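Starnedar releases Cabral as an interactive book app

Saturday, April 23, 2022

Starnedar has released Cabral, an interactive edition of its serialized sea novel, for phones and tablets. The app carries the full text of the book, 87 illustrated plates and a narrated track. It replaces the plain e-book file the publisher put out in December, which will stay in readers' libraries but will get no further updates.

The text is divided into 70 short chapters. Each one is stored as a separate package, so a reader can remove finished chapters to free up space and download them again later. Type size, line spacing and margins can be set by hand, and the page breaks are recalculated on the device. Footnotes open in a panel at the bottom of the page. Reading position is saved to an account and carried over between devices -- the narration keeps a separate bookmark of its own.

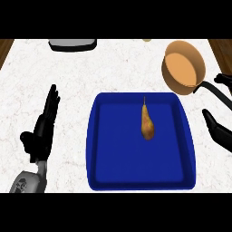
Cabral runs on Stetance, the layout engine Starnedar has used for its picture books. The current version of the engine draws some plates live from three-dimensional models and loads the rest as flat artwork. Lighting and surface settings are stored with each model. A blue tray on a white marble countertop, for instance, needs a glossier setting for the rim than for the flat floor inside it, and the veining in the marble is handled as a surface pattern. Plates drawn this way take up less storage but use more battery power. Readers with older devices can switch to still versions in the settings menu.

The narrated track can be played with the text or by itself. In the first mode, the current sentence is highlighted and pages turn automatically. Playback speed is adjustable in 8 steps. The audio is an optional download and is not needed to read the book.

Over 2,000 readers used the test version, according to the publisher. Changes made after the test include a darker night theme, a search function that covers footnotes, and a fix for plates that loaded sideways on some tablets.

A second title, Menico, is in production on the same engine. Starnedar has not set a release date or a price for it. Readers who bought the earlier Cabral e-book can get the app at no charge by signing in with the same account.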